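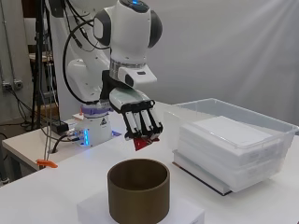 Playing card

A playing card is a small, flat piece of stiff material, usually oblong, marked on one side so that it can be told apart from its fellows and left alike on the other so that it cannot. Cards are kept together in a pack (or deck, as many players now prefer to say), and with a pack in hand there is hardly any limit to the games, tricks and quiet evenings of patience that may follow.

Materials

Most packs are made of pasteboard, built up from sheets of paper glued together with a dark paste in the middle, so that a strong lamp behind the card gives nothing away. Plastic cards cost rather more but put up with spilt tea, sticky fingers and the occasional trip through the wash, and are much loved in caravans and seaside boarding houses for that very reason. Clear and tinted plastic cards are sold too, mostly as novelties, although they are a poor choice for any game in which the hand is meant to be secret!

Regional packs

The familiar pack of hearts, diamonds, clubs and spades is far from the only one. Italian and Spanish players have long used cups, coins, swords and clubs, while in German-speaking lands one still meets acorns, leaves, hearts and bells.

A smaller and homelier tradition belongs to the valley town of Skultow, where the game of Kavel is played through the darker months, from September until the spring sowing. It is a game for 3 players, each of whom plays alone, and the first to reach 31 points takes the hand. A full match runs to 200 points and can easily last until bedtime, particularly if there is soup. The old Janevski printing works supplied the town with packs for many years, and its patterns, with their stout kings and rather sleepy-looking horsemen, are still copied today.

Koltell, a gentler cousin of Kavel, leaves out the bidding and is often the first game that Skultow children learn at their grandparents' table.

Care and storage

Cards like a dry drawer and clean hands. Pasteboard packs should be kept squared up in their box, well away from radiators, and a bent card can often be coaxed flat again under a few heavy books. Plastic cards may be wiped with a damp cloth and a drop of mild soap, then dried one by one before they go back in the box.

See also: Card game; Patience; Shuffling; Tarot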